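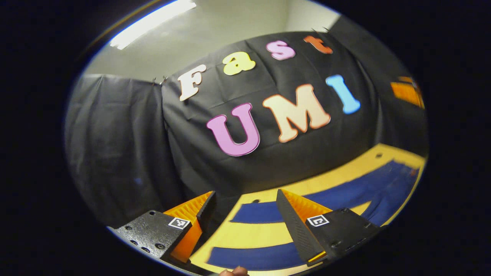 Gripper comparison working group – minutes

Sep 15, 2025, Trillemstead workshop, small meeting room

Present: Iveta Doležal (chair), Cremilda Meireles, Zuweira Tsikata, Marek Trnka (minutes)
Apologies: Štefánia Michalík

1. Minutes of the previous meeting

Accepted with one correction. Under item 4, the spare pads were ordered from Vullmont, not Baysal.

2. Hand-held gripper, ridged pads

Zuweira reported on the hand-held unit with the orange ridged soft pads. Both fingers are now on the black mounting plates, with one square marker on each plate. The two markers carry different patterns so that left and right can be told apart in software.

Marker detection was checked against 600 recorded frames. The left marker was lost in 9 of them, all with the fingers near fully closed. The right marker was found in every frame. Zuweira thinks the left plate is sitting at a slight angle and will shim it before the next run.

Marek asked whether the bolts on the right plate should be changed to a lower head. Agreed to leave them alone until the shim has been tried, so that only one thing changes at a time.

3. Fisheye lens

Cremilda has redone the lens calibration. The old file gave acceptable results in the centre of the view and poor ones toward the rim, where straight lines were still bowed after correction. The new file is better at the rim but has only been tested on one camera.

The ceiling light remains a problem. It sits inside the view when the unit is held level, and there is flare along the upper left rim. Options discussed: a short hood, a lower fixed exposure, or switching off the nearest tube. A hood would intrude on the view. Cremilda will try the fixed exposure first and report numbers.

4. Backdrop and test corner

The "Fast UMI" letters are up on the black cloth. Iveta asked that they stay where they are for the whole comparison, as the tracking runs are to be compared with each other and a moved letter would spoil that.

The cloth itself is creased. Marek noted that the folds give the tracker something to hold on to, but they will shift if anyone brushes past. Left as is for now. If the cloth has to be taken down, the runs before and after are to be logged as separate sets.

The side panels are also black. Zuweira would like one run with the right-hand panel removed to see how much the tracking depends on the letters. Agreed, after the main set is finished.

5. Controller comparison

Two controllers are under trial: the Clunero board and the Baysal unit. Both were run on the bench arm with the same 128 recorded trajectories.

Clunero: smoother closing motion, slower to respond to a reversal. Needed one restart.
Baysal: quicker on reversals, with some overshoot on the last part of the close. No restarts.

Iveta does not consider the results comparable yet. The Baysal unit was run with its factory gains, while the Clunero board had been tuned by Štefánia over several weeks. Marek to tune the Baysal unit for about 20 hours at most, then repeat the full set.

Cremilda asked that the logs from both controllers use the same clock. At present the offset has to be worked out by hand – a source of error we can remove.

6. Pad wear

No figures to report. Štefánia has the gauge. Held over.

7. Actions

Zuweira – shim left mounting plate, repeat marker check
Cremilda – fixed exposure trial; test new calibration on the second camera
Marek – tune Baysal unit, repeat trajectories, common clock for logs
Štefánia – pad wear measurements
Iveta – ask Vullmont for a delivery date on the spare pads

8. Next meeting

Early October, same room. Iveta to circulate a time once the pad delivery date is known.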